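Taburete Vandska — Guía de montaje y uso
Sección 3. Montaje de las patas

Antes de empezar

El Vandska se monta sin tornillos, sin cola y sin llave hexagonal. Si al terminar le sobra una llave hexagonal, es de otro mueble y conviene averiguar de cuál.

Compruebe que tiene sobre la mesa el asiento y las cuatro patas. Las patas son iguales entre sí, de modo que puede ahorrarse el rato de compararlas a contraluz. En el modelo Mota, que comparte caja y disgustos con este, las patas traseras son distintas; si la etiqueta de su caja dice Mota, pase a la sección 5.

Trabaje sobre una superficie firme, a la altura de la cintura, cubierta con un paño o una manta vieja. El plástico blanco se raya con una facilidad que no figuraba en el folleto. El paño puede estar arrugado. Las migas, en cambio, marcan.

Nota: si el asiento viene de un trastero frío, déjelo en una habitación templada antes de montarlo. El plástico frío cede menos y los alojamientos aprietan más de lo debido.

3.1 Colocación de las patas

1. Ponga el asiento boca abajo sobre el paño, con los nervios y los refuerzos en cruz a la vista. Si ve una superficie lisa en la que apetece sentarse, está del revés.

2. Localice los cuatro alojamientos redondos, uno en cada esquina. Retire con la uña cualquier rebaba del molde. Un cuchillo también la retira, junto con parte del alojamiento.

3. Tome una pata por la zona estrecha e introduzca el extremo ancho en uno de los alojamientos del lado más alejado de usted. Empuje recto hasta que haga tope.

4. Gire la pata hacia la derecha hasta oír un chasquido. Es un chasquido modesto. Apague la radio.

5. Repita la operación con la otra pata del mismo lado.

6. Deténgase y compare su trabajo con la figura 3 antes de seguir.

Las patas no quedan verticales. Se abren ligeramente hacia fuera y eso es deliberado, por mucho que su cuñado opine lo contrario. Intentar enderezarlas a la fuerza es la causa de 14 de las 19 reclamaciones que recibimos el pasado mes de enero; las otras cinco eran de personas que habían comprado una lámpara.

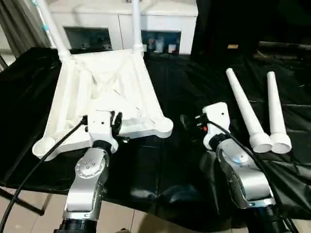
Fig. 3. Asiento invertido con dos patas colocadas. Faltan las dos del lado más próximo.

7. Coloque las dos patas restantes en los alojamientos que siguen vacíos. Sujete el asiento por el borde con una mano mientras empuja con la otra, o se le irá de paseo por la mesa.

8. Tire suavemente de cada pata. Si alguna se queda en la mano, vuelva al paso 3 con ella y no se lo cuente a nadie.

Precaución: no golpee las patas con un martillo. Tampoco con un mazo de goma, un zapato o el propio taburete Mota. Si una pata no entra, sáquela, compruebe que no hay rebaba y pruebe de nuevo.

3.2 Primera comprobación

Dé la vuelta al taburete y póngalo en un suelo que sepa usted que es plano. El de la cocina rara vez lo es. Apoye las dos manos en el asiento y cargue el peso poco a poco, primero en el centro y después hacia cada esquina.

Si cojea, gírelo un cuarto de vuelta sin moverlo de sitio. Si ahora cojea otra pata, el problema es del suelo, y para eso no tenemos sección. Si cojea siempre la misma, presiónela de nuevo hasta el tope y repita el giro del paso 4.

Precaución: el taburete es para sentarse. No se suba de pie para cambiar bombillas; la escalera Brinero se vende por separado, y nos consta que sale más barata que una muñeca.

3.3 Desmontaje

Ponga el taburete boca abajo, gire cada pata hacia la izquierda y tire. Guarde las patas juntas, atadas con una cinta — la goma elástica deja marca en el plástico — y con el asiento encima. No lo deje al sol detrás de un cristal.

Revise el ajuste de las patas después de cada 200 usos. Si no lleva la cuenta, hágalo cuando empiece a crujir.

Textos: Idalina Azevedo, para Isstead. Revisión del 23 de junio de 2026.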